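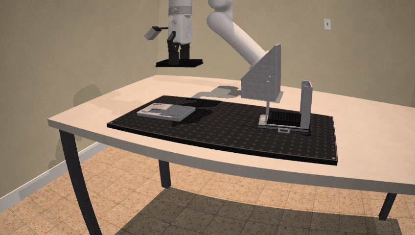
White robot arm on a pale table, computer render

About Gunenari

Gunenari is a small software company that makes tools for cleaning up and cataloguing old sound recordings. If you've got a loft full of cassettes, a shelf of reels or a hard drive full of files called "tape side B final 2", we'd love to help you get them into shape!

We started with one programme, Sterar, which Stelios Stefanou wrote in his spare room to take the hiss off his family's tapes. He gave it to a few friends, they gave it to their choirs and history groups, and before long people were writing in to ask where they could pay for it. There are 7 of us now – still a small team, and still answering our own email.

What we make

Sterar takes away hiss, hum, clicks and crackle. You load a file, listen to a few seconds of the noisy bit, and move one slider until it sounds right to you. Your original file is never changed, and you can go back a step at any point (we use that button a lot ourselves). Verna Greenberg looks after the noise removal side and has a soft spot for very old discs. The oldest recording on her test list dates from 1907, and she still tries every new version on it before we let it out.

Pluler is for the sorting afterwards. It splits a long recording wherever there is a gap, lets you name each part, and keeps your notes on who is speaking or singing next to the sound itself. Noemi Nguyen-Tran designed it after spending a winter putting names to more than 90 hours of interviews for a village archive. You can save everything as plain WAV or FLAC files with a simple text list, so your collection will open in other programmes too.

Begay is the newest of the three and still in testing. It compares two copies of the same recording and helps you pick the better parts of each. The first test version went out in March and the feedback has been wonderful – please keep it coming, even the grumbles.

How we work

All our programmes run on your own computer, and your recordings stay there. You buy a licence once and it covers every update to that version. Schools, libraries and community archives pay half price.

Birdie Lindgren runs our help desk and writes the guides. Send her a short clip of whatever is troubling you and she'll tell you which settings to try first. Rafferty Pruitt builds the installers and keeps the older versions going for people who can't upgrade their machines yet.

Want to say hello, report a bug or tell us about a great tape you've found? Use the contact form at the top of the page. We read everything that comes in, and we normally reply within 3 working days.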